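Notes for session 4: gear ratios and why the teeth must match

Course: Basic Mechanics for Evening Students. Teacher: Inese Jõgi. Please read before the class and bring a pencil and a calculator.

**1. Ratio**

When two gears work together, the teeth pass one by one. If the driving gear has 12 teeth and the driven gear has 36, the first must make three full turns for one turn of the second. We write this as 3:1. The speed goes down three times and the turning force goes up three times, if we forget the friction for the moment.

In the usual words, the smaller gear of a pair is the pinion and the bigger one is the wheel. Students often mix these two, so I will ask for them in the class.

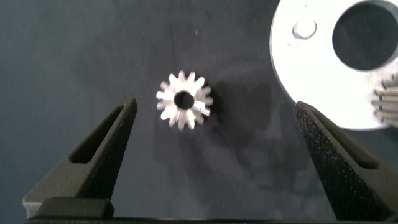
*Fig. 1. A spur pinion with fourteen teeth and a round bore.*

**2. Module**

Two gears can only run together if the teeth are of the same size. In metric countries we use the module: the pitch diameter in millimetres, divided by the number of teeth. A gear with 43 teeth and module 2 has a pitch diameter of 86 mm. Do not measure over the tips of the teeth – this gives the outside diameter, and for a standard gear it is larger by two modules.

**3. Idler gears**

A third gear put between the two others changes the direction of the last one. It does not change the ratio. Gebremedhin Habte asked about this last week and I promised a proof, so we will do it on the board.

**Homework**

a) A motor runs at 1000 turns per minute. The pinion has 20 teeth, the wheel has 50. Find the speed of the wheel.

b) Find the distance between the two centres, if the module is 1.5.

Write the units in every line. Answers go in the box by room 12, or to Jolene Kerslake if the room is locked.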